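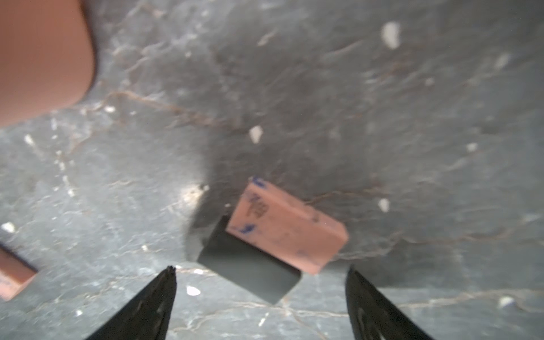

Wrist view with the Tellamum fingers open on either side of a small marked block.

Tellamum Gripper Fingers, Tapered, Black (pair)
Made by Björklund, sold and supported by Undach
Item no. 535-T
Price: $656 per pair
In stock, ships from Caslow

We get more calls about these fingers than almost anything else we carry, and most of them are really about safe practice, so we've put our usual answers right on the page (grab a coffee, we do go on a bit!). The Tellamum is a slim, tapered finger for picking up small parts one at a time, and it's a lovely thing to work with once it's set up properly.

Please remember that a gripper finger is only one piece of a robot cell. Your risk assessment has to cover the arm, the gripper, the fingers and the part together, and it needs another look whenever you swap any of them. Narrow tips put the same force on a much smaller spot, so an assessment done with wide, padded fingers doesn't carry over to these.

Good practice for everyday use:
Set the grip force as low as the part allows, and write the setting down on the cell sheet.
Teach new positions at reduced speed, with the enabling switch in hand.
Keep loose parts clear of the approach path. A neighboring block is easy to bump on the way down.
Check the tips at the start of each shift, and replace both fingers as a pair.
Stop the robot and lock it out before changing fingers, even for a quick swap.

In the box
2 fingers, mounting screws, hex key, printed setup card

Weight: 19 g per finger

The setup card was rewritten in April with a bigger section on pinch points. If yours is older, drop us a line and we'll happily mail you the new one, no charge.

Page updated February 8, 2022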